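Grirngate Community Radio – Technical Help Desk
Ticket 320: Hum on the main output, Studio B
Opened by: Ivana Jara
Opened: Oct 11, 2019
Assigned to: Azlan Latuheru
Status: Closed (fixed)
Area: Audio / cabling

Ivana Jara wrote:

Hello tech people! Studio B sounds wonderful since the refit, and I love working in there, but we have a hum. It's low and steady, a proper "mmmmmm", and you can hear it under speech whenever I stop for breath. Music hides it. I noticed it first on the recording of the gardening hour and then went back and found it on two older recordings as well, so it has been with us a little while.

Kit in use: Moltero desk, both presenter mics, the Umus playout laptop on channel 6, CD player, headphones. Nothing was plugged in that isn't normally there.

I've put a clip in the shared folder. Skip to the bit after the tulip interview, there's a lovely long pause where you get it with nothing on top.

Azlan Latuheru wrote:

Thank you for the clip, it's a beauty! Very clear. What you've got is mains hum with a bit of buzz riding on it, and the buzz is good news for me as it usually points to a loop through the earth wiring and not to a dying power supply. I'm in this evening and will start at the desk and work outwards.

Could you leave everything plugged in exactly as you had it? I know the sign says to unplug the laptop. Please ignore the sign for tonight.

Ivana Jara wrote:

All left as it was. I've put a note over the sign telling people to ignore the sign.

Azlan Latuheru wrote:

First session. Notes as I went, for anyone who inherits this one:

Desk on, all faders down, main output up. Hum present, faint.
Laptop fader up, nothing playing. Hum much louder.
Mic faders up. No change from either of them, and both mics are very quiet indeed. Great choice, whoever picked those.
CD player fader up. A little hiss, no extra hum.
Phantom power off and on. No difference.
Desk moved to a different wall socket. No difference.
Headphones into the recorder instead of the desk. Hum is there too, so it's really in the signal and not a headphone amp fault.

I then swapped the lead between the laptop and the desk for a brand new one out of the packet. Same hum. I was so sure it would be the lead.

Rūta Eglītis wrote:

Butting in as I did the cabling in B. The audio runs under the worktop share a tray with the mains for part of the way, which I was never thrilled with, but we ran out of room behind the drawers. If you want to rule that out, pull the loom forward and let it hang. The ties are the reusable sort so no need to cut anything. Everything is labelled at both ends. Please keep it that way!!

Azlan Latuheru wrote:

Labels are magnificent, Rūta. I'd like all our studios to look like this.

Second session. Pulled the loom clear of the mains and let it hang in front. The buzz part dropped slightly, the hum part stayed put. So the shared tray is adding something but it isn't the main culprit. Will re-route it anyway once the hum is sorted.

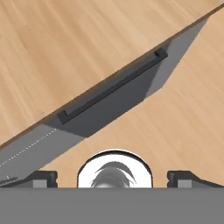
Does the hum stop if the laptop is running on its battery?

It stops completely. With the charger out of the wall the hum goes the moment the plug leaves the socket, and it comes back when the plug goes in again. Tried it over and over with the same result.

Azlan Latuheru wrote:

So that's the loop found, and I'm delighted! For those who like to know how these things work: the laptop's charger has an earthed plug, and the desk has an earthed plug. Join the two machines with an ordinary audio lead and the shield of that lead makes a second connection between the two earths. A small current goes round the ring, and as the headphone socket on the laptop is unbalanced, the desk can't tell the current from the music. It amplifies both with equal enthusiasm.

The reason we never had it in the old studio is that the laptop and the desk were on the same extension block. In the refit they ended up on separate sockets on opposite walls, so the ring got a lot bigger.

Fidel Rivadeneira wrote:

Can't we just use a charger without the earth pin? I've got an adaptor at home that does that. My brother-in-law swears by it.

Azlan Latuheru wrote:

Please don't, Fidel, and please don't bring it in. The earth is there to keep people safe if something goes wrong inside the charger or the desk, and a presenter has their hand on metal for most of a show. We never remove, tape over or lift a mains earth to cure a hum. There are perfectly good ways of breaking the loop on the audio side, where it can't hurt anybody.

Options, in the order I'd try them:

1. Put the laptop and desk back on the same socket strip. Free, and makes the ring small.
2. Transformer isolator in the audio lead. The signal passes through magnetically and there is no wire from one side to the other, so no loop.
3. USB sound box with balanced outputs, into the desk's balanced line inputs. Nicest sound but costs the most, and everybody has to learn to pick it in the playout menu.

Fidel Rivadeneira wrote:

Understood, adaptor stays at home. Option 3 sounds fun though.

Azlan Latuheru wrote:

It does sound fun! December budget, maybe.

Third session. Tried option 1 with a decent strip. Hum came down a lot, I'd say you would struggle to hear it under speech, but with the fader right up and good headphones it was still there. For a music station I might have stopped at that. We do poetry, so on we go.

Kwabena Wumbei wrote:

There's a stereo isolator in the outside broadcast box, the little one we used for the harvest supper. It was fine for that. It has phono sockets so you will need adaptors to get to the desk. I can drop it off on my way past.

Azlan Latuheru wrote:

Yes please, Kwabena, you're a star.

Fourth session, with isolator. Put it at the desk end of the lead, keeping it away from the desk's own power supply. (Transformers will happily pick up hum from other transformers, so where you put the box matters. I moved it along while listening on headphones until it was quietest, and then stuck it down with hook-and-loop tape.)

Result: silence. Laptop on charger, fader right up, monitor level up to where I'd normally be frightened of it, and all I can hear is a bit of ordinary hiss. Lovely, lovely hiss.

Checked the sound through the isolator too, as cheap ones can go thin at the bottom end or crackle on loud bass. Played a 1000 Hz tone for level, then a slow sweep, then the loudest organ record I could find. Level is down a touch, so the laptop gain on the desk wants to sit slightly higher than people are used to. The low end was clean until I really pushed it. I could hear nothing odd in the voices, and almost 200 of our jingles play off that laptop, so I listened to a handful of those as well and they sound the way they always have.

Rūta Eglītis wrote:

Loom is now on its own side, with the mains crossing at right angles in the one place it has to cross. Took the chance to tidy the headphone leads too. New cable list is in the folder, old one is in the bin. I've labelled the isolator "LEAVE ME IN" at both ends.

Ivana Jara wrote:

Just did the whole gardening hour and it's GONE. I left a great big pause after the compost item specially, and you can hear the rain on the roof. I had no idea we could pick up the rain! Thank you all so much. Am I all right to put the sign back?

Azlan Latuheru wrote:

You can, though I'd reword it. Laptop can stay on its charger during shows now, so the sign only needs to say to shut it down at the end of the night.

Changes made under this ticket:

Laptop and desk now share one socket strip.
Transformer isolator fitted in the laptop lead, desk end.
Audio loom separated from the mains.
Laptop gain on channel 6 marked with a white dot at the new position.

Still to do, will open separately: replacement isolator for the outside broadcast box, ideally the same model.

Kwabena Wumbei wrote:

Cáceres have them in stock, I asked. I'll order one with the batch of mic clips.

Azlan Latuheru wrote:

Perfect. Closing this. If the hum ever returns, try the laptop on battery first, and check the isolator hasn't been taken out to make room for something.

Status changed: Open to Closed (fixed)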